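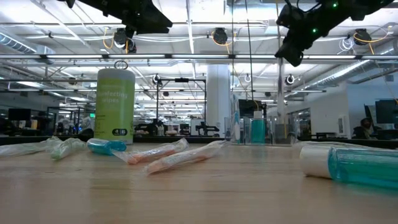 ## Tópico: Artigos de higiene na bancada comum

**ottar.hovland**
Solicita-se aos utentes que guardem as escovas de dentes num copo e mantenham os toalhetes desinfetantes sobre a bancada. Os frascos devem ficar de pé.

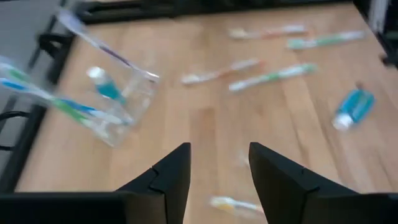
**elsa.oberg**
Discordo do copo único — as cerdas tocam-se. Proponho que as escovas fiquem na embalagem até à entrega.

**m.sadeghi**
A embalagem fechada retém humidade depois do primeiro uso. Mantenho a preferência pelo copo, lavado às 4 da tarde.

**elsa.oberg**
Refiro-me apenas às escovas por estrear. 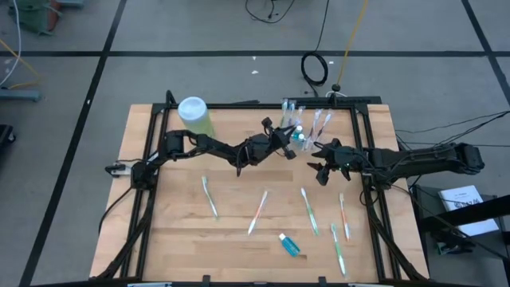 ## Proposta a submeter em outubro

**ottar.hovland**
Escovas por estrear: embaladas. Escovas em uso: copo. Aguardam-se objeções neste tópico.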